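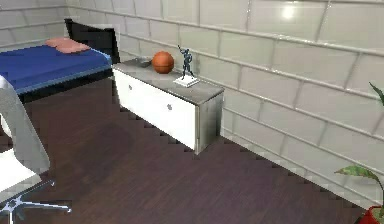 Que capa serve num colchão de 200 cm? A Moretus tamanho L. A M fica curta, não insistam.

Capa protetora Moretus – marca Brunholm
Ref. 469. Algodão com forro impermeável, fecho a toda a volta. Lavar a 60, secar à sombra. Não passar a ferro. Elástico reforçado nos cantos desde março, as antigas não tinham.

Medidas: L 200 x 160, M 190 x 140. Altura do colchão até 30 cm. Para alturas maiores ver a linha Grerau, que tem saia mais funda (e custa mais um pouco, claro).

Preço: 92 euros, portes incluidos no continente. Ilhas sob consulta. Stock quase 3,000 unidades no armazém, sai em dois dias úteis. Trocas só com embalagem fechada – por higiene.

Também há capas para poltrona, linha Wan, em malha elástica. Cores: cru, cinza, castanho. Medir as costas e o braço antes de encomendar, pf. 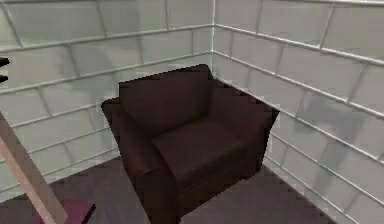 Uma cliente escreveu-nos que a Wan encolheu um dedo na primeira lavagem e depois ficou estável, e que comprava outra vez mas a 30 graus.

Encomendas por telefone ou na loja. Tabela atualizada a 10 de maio de 2018.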